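The first set of shape blocks that Zsófia Szénási bought for her son came in a box from Wultier, and for one winter it stayed under the sofa. "He opened it, he threw two pieces, he finished," she remembers. Now she designs such blocks herself, in a small workshop in Nundotden that carries the name Indik.

I visited her in August. The shelves there go up to the ceiling, and every shelf has a paper label with a number. Her own archive counts 1,116 pieces, most of them plastic, and she is a little ashamed of it – but only a little.
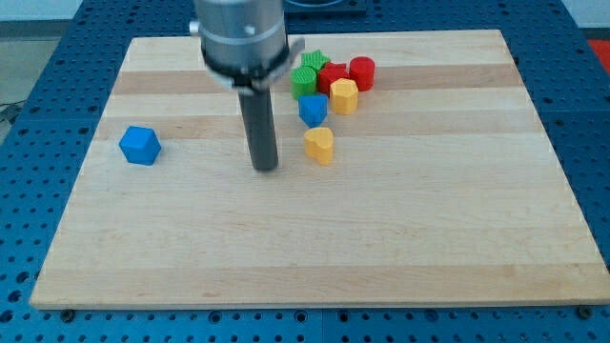
*1,116 blocks, five-minute read*

What makes a good block? Szénási begins always with the outline. A star must be a star also for a hand which does not look. The heart is difficult, she says, for the reason that small children hold it by the point and want to stand it up. The cube forgives everything.

Color is the second question. In many old sets each shape had its own color, so the child learned "red" and believed it was the name of the thing. She prefers to mix: a red cross and a red cylinder, a yellow heart and a yellow pentagon, then another pentagon in blue. On a pale maple board, with its quiet strips, these colors are easy to find again.

Mudassar Bukhari, who runs the toy library on Deák Street, lends out 132 sets in a year. He checks them on the return table, piece by piece. The stars come back last, he told me. Parents find them in coat pockets and bring them in an envelope, sometimes 90 days after the box.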